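大衣改短还是不改?跟 Horațiu Pîrvu 聊了一个下午

2023年1月9日 文/穿着组

打印本页 | 用电子邮件发送

约的是两点,Horațiu Pîrvu 两点二十才从里间出来,脖子上挂着软尺,手里一杯已经凉掉的茶。先说对不起,再说今天只能聊到天黑,晚上有人来取衣服。

他的铺子叫 Dralberg,在 Trurport 老街后面那条上坡路。改衣服,也卖一点自己做的大衣。主要还是改衣服。“十件里面大部分是改,”他说,“新衣服大家都会买,买完不合身就塞柜子里。我就是跟柜子抢生意的。”

冬天最多的是大衣。袖子长,肩宽,下摆拖到小腿肚。正赶上打折季,很多人看到价钱就下手,尺码差一号也要。我问这种便宜到底值不值得捡,他想了一会儿。

“看差在哪儿。长度差一点,没事,长度最好办。袖口也好办,前提是袖口上没有真扣眼。肩膀不行。肩膀大了你别买,打多少折都别买。”

为什么肩膀不行?

“因为等于重做。袖子要拆,垫肩要拆,领子有时候也得动。我收你的工钱,可能比你那件打折大衣还贵。我不好意思收,你也不好意思给,最后两个人都不高兴。”

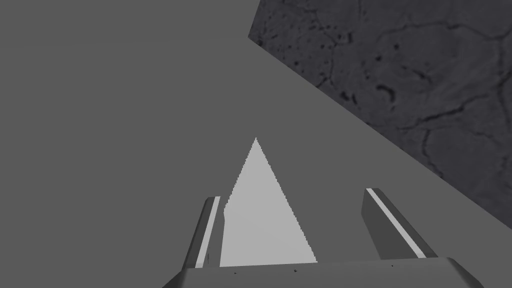

中灰配深灰

说到颜色。他这两年经手的大衣,灰的越来越多,驼色反倒少了。他自己偏爱灰,而且要分得很细:偏蓝的灰,偏绿的灰,掺了白点的粗花灰。他从架子上抽出一卷料子,Falar 的,羊毛混一点点羊绒,深灰,摸上去有点扎手。

“扎一点好。太软的料子头一个冬天很漂亮,第二个冬天胳膊底下全是球。客人老问我哪种不起球,都起,早晚的事。扎的这种起得慢。”

那灰大衣里面穿什么?他说别再穿灰了。停了一下又说,也可以穿灰,但是要差得远,浅的配深的,光面配粗面。“怕的是差不多又差一点,看着像一套西装丢了裤子,随便抓了一条凑上。”

我那天穿的恰好就是差不多的灰。他看了一眼,没说什么。

店里自己做的那款叫 Sima,单排扣,肩线稍微往外走半指,长度过膝。六月打的版,冬天才上架。为什么六月做大衣?“六月闲啊。没人改大衣,裙子改一改很快的。热是真热,披着羊毛在人台前面转来转去,电扇都不敢开大,怕纸样吹跑。”

Sima 做到现在一共卖了64件。多不多?他耸耸肩膀。对大牌子来说不算什么,对他来说,每一件都是自己钉的扣子。

扣子这事他能讲半个小时。我挑几句记下来:扣子要带脚,就是线脚,不能贴着布死死钉上去,大衣厚,没有脚一扣就皱。背面垫一颗小扣,不然拉久了布会破。线用粗的,过一下蜡。“买回来的新大衣,先别急着穿,把扣子全部检查一遍。松的当天钉。等它掉了你就在也找不到同一颗了。”

我问很多衣服不是附送一颗备用扣吗。

“附送一颗,你丢两颗。”
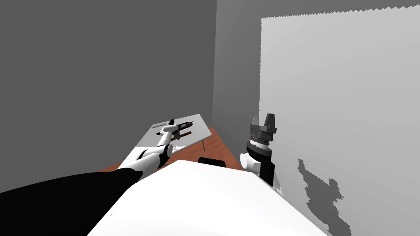
白桌子,木地板

聊到一半来了个客人,试一件改过腰身的短外套。站到镜子前面先吸一口气,肚子收进去。Pîrvu 让她放松,坐下,胳膊抬起来,假装去够公交车上的吊环。够不着。又拿回去放了一点。前后也就几分钟,客人走了他才接着说。

“量衣服的时候人人都站得像拍证件照。谁一天到晚那样站着?试大衣一定要坐一坐,弯腰,伸手。里面要穿毛衣。夏天来买大衣的,穿着T恤试,合身极了,冬天毛衣一套,扣不上。”

网上买的怎么办,没得试。

“量你自己家里最舒服的那一件。平铺,量胸宽,肩宽,后中长,袖长。跟商品页上的数字对。页面上没有数字只有S、M、L的,我不会买。模特多高、穿几号,这个参考一下就算了,模特背后可能夹着一排夹子呢。”

再问到长大衣改短,这是我本来最想问的。手头就有一件,前年买的,长到脚踝,上楼梯会踩。想截掉一截。

他的意思是先别剪。先去配一双有点跟的鞋,走两天。还是踩,再来。改短要看口袋的位置,口袋本来就低的话,下摆一截,口袋就快掉到边上了,像小孩子的罩衫。后面的开衩也会变短,短到没用。“截个手掌宽没关系,再多就要看比例。腰线也许要往上提一点,那就不光是改短了,钱也不一样。”

钱到底多少他不让写,说每件不同,写了人家拿着文章来讲价。只讲了时间:光改下摆,2天能取。袖子连下摆,要一个礼拜。年底那阵子排得长,有人等了20天,还挺客气,来的时候带了一盒点心。

保养呢。他不赞成老送干洗。一季一次,收起来之前洗。平时用刷子,顺着毛刷,从上往下。淋了雨挂在宽衣架上,离暖气远一点。蒸汽可以,别把熨斗直接压上去,压出亮光就退不掉了,深色尤其明显。

“还有口袋。口袋里不要放东西。”说完他自己从大衣口袋里摸出一把剪刀、一团线、半块粉笔。笑了。“我这是工作服。”

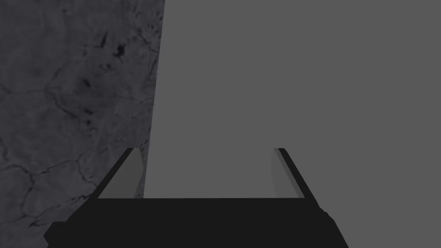 Trurport 生活周报 · 穿着组

快收摊的时候聊了点别的。他学徒是跟一位做男装的老师傅,头一年只准拆线,拆到做梦都在拆。拆多了倒有个好处,什么衣服做得好、什么是糊弄的,翻开里子就知道。我请他给打折季出门买大衣的人说几句,他说的基本都跟里子有关。

翻开看。里子下摆那里有没有留一道活褶,没有的话,穿几次里子就把面料吊起来。缝份窄得只剩一条线的,以后想放大都没得放。条纹格子的,看侧缝对不对得上,看口袋盖跟衣身对不对得上。对不上也能穿,就是价钱不该那么高。

“然后闻一闻。真的。味道很冲的,挂一个月也散不掉。”

预算少的怎么办?他推荐二手。老大衣的料子往往比现在同价的厚实,里子破了没关系,换里子是他最愿意接的活,可以挑颜色。上个月一件黑的,换了橘红色里子,主人每次脱大衣都要脱得特别慢。唯一要当心的是虫眼,对着光看,腋下和领子背面多看两眼。有一两个小的能织补,一片一片的就放回去。

还有一类他劝人别买,就是为了某一次活动买的大衣。婚礼,年会。白色,带毛领,穿一次。“架子上有几件,送来改的,改完没来取,电话也打过了。”最久的那件快两年,钱付清了的。他隔一阵子拿出来刷一刷,再挂回去。

他自己今年冬天买了什么?什么都没买。身上那件穿了好多年,袖口翻过一次,就是把磨毛的边拆开折进去重新缝,短了一丁点,看不出来。领子他打算春天再翻。买料子倒是没忍住,Falar 那边清尾货,他一口气要了大概30米,放在里间,太太还不知到。

我那件长大衣后来还是留在他那儿了。没剪,先别了几根针,让我周末去穿上走一走楼梯再定。

最近文章
· 毛衣袖口松了,自己能收吗
· 打折季的靴子:先看鞋底
· 围巾太长的几种系法
· 读者来信:羽绒服洗完一团一团
· 宽腿裤配什么外套,冬天版

打印本页 | 用电子邮件发送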